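Narnotness Estates and Facilities
@NarnotnessEstates

October 5, 2026

1/ The Estates and Facilities Office has completed its review of the padlocks used on lockers, gates, outdoor stores and isolation points across the Narnotness site. This thread sets out what has changed and what is asked of staff, tenants and visiting contractors.

2/ Colour is now part of the record for every padlock we issue. Please read the whole thread before requesting or returning a lock. 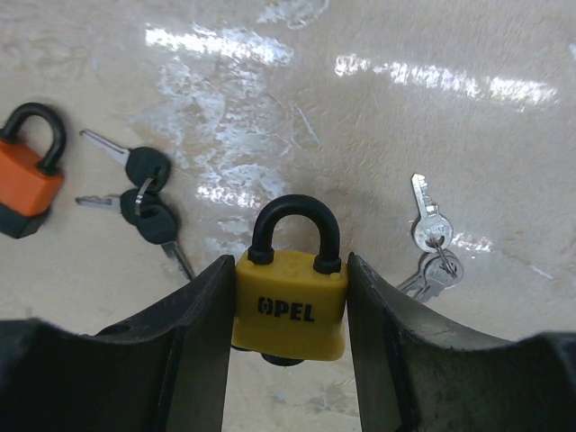
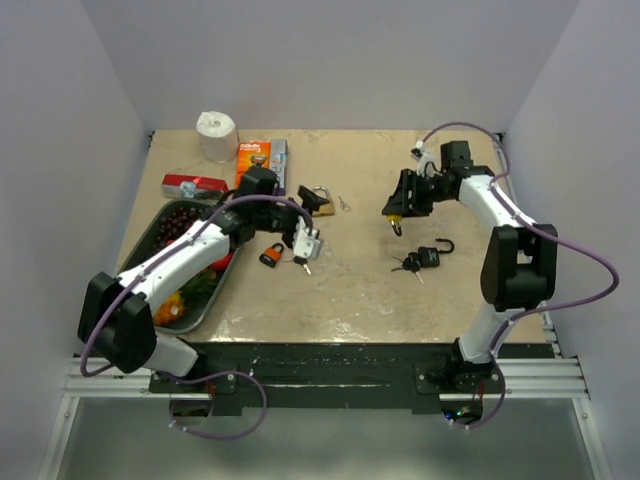

Padlocks and keys, yellow padlock in both pictures.

Category: Keys, locks and access

3/ Until August, padlocks were issued from three separate counters, each with its own book. The books did not agree with one another. A lock signed out at the Caputo Building could be returned at the Kusell Yard and never be crossed off at the first counter.

4/ All issuing and returning now takes place at one counter, on the ground floor of the Caputo Building, next to the post room. The Kusell Yard counter is closed for locks. It remains open for parcels and trolleys.

5/ The review was led by Nives Leone, Head of Estates, with Thomas Gatti of the Stores team. The register lists 2,130 padlocks. Roughly 500 of these had no key recorded against them and have been withdrawn from issue until each one has been matched or replaced.

6/ Colours. Yellow padlocks are for isolation of electrical and mechanical equipment only. Orange padlocks are for outdoor stores and cages. Black padlocks are for personal lockers. A lock of one colour must not be used for the purpose of another, even for a short time.

7/ We have been asked whether a yellow lock may be borrowed for a bicycle. It may not. Bicycle locks are not supplied by this office, and any yellow padlock found on the cycle racks will be treated as an isolation lock until its holder has been traced.

8/ Keys. Every padlock is issued with its keys on a ring, and the lock and the ring are signed for together. Please return them together. A padlock handed in without its keys will be accepted, but it will stay against your name until the keys arrive.

9/ Do not add your own keys to an issued ring, and do not move issued keys to a ring of your own. Most of the keys have black heads and look very much alike once they are off their ring. Matching them again by hand took the Stores team the greater part of August.

10/ Do not write on the body of a padlock or on the head of a key. Marker pen rubs off in use and leaves a mark that is easily misread. If you need a label, ask at the counter for a paper tag and tie it to the ring.

11/ Isolation locks. One person, one lock, one key in use. The spare is held in the cabinet at the counter and is released only by the duty manager, after the holder has been contacted. This applies equally to our own electricians and to outside firms.

12/ Contractors should collect yellow locks when they sign in and return them when they sign out. Locks may be kept overnight where the permit allows it – the permit number must then be written in the register beside the entry. Contractors' own isolation locks are still accepted, provided that they are shown at the counter first.

13/ Lockers. Staff may hold one black padlock each. Those who share a locker should agree between them who signs for it. Lucrezia Grasso is the contact for all locker questions, including the rooms on the upper floors that have changed hands since the summer.

14/ If your locker is fitted with a lock of your own, you may keep it. Please tell us the locker number so that the register shows it as occupied. A locker that is locked and not on the register will receive a notice, and the lock may be cut 8 weeks after the date of that notice.

15/ Outdoor stores. The orange padlocks at the Kusell Yard will be changed row by row, starting nearest the gate. Tenants will be given new keys at the counter in exchange for the old ones. Please empty nothing and move nothing; only the lock is being changed.

16/ Lost keys should be reported on the day the loss is noticed. There is no charge for the first replacement. A second loss within the same year is charged to the department or tenant at the cost of a new padlock, as set out in the price list at the counter.

17/ Found keys should be handed in as they are. Please do not try them in nearby locks. Put them in the grey box outside the post room with a note saying where they were found – the room or row is enough.

18/ Looking after the locks. A padlock that is stiff should be brought in, and the Stores team will see to it. Please do not use cooking oil or furniture polish in the keyway. Outdoor locks should hang with the keyway facing down where the fitting allows.

19/ A correction to our notice of August: the counter was said to have 4 collection points for old padlocks around the site. Old padlocks should be brought to the Caputo Building counter only. We apologise to tenants who went looking for the others.

20/ Banafsheh Bahrami is now responsible for the register and will answer questions about individual entries. When writing, please give the colour of the padlock and the name under which it was signed out. Requests by telephone will be noted but not answered on the same call.

21/ Catalina Sepúlveda continues to deal with permits. Questions about whether a piece of work requires an isolation lock should go to her before the work begins.

22/ Printed copies of this guidance are available at the counter. Replies to this thread are read during office hours. Please do not post locker numbers or permit numbers in a public reply.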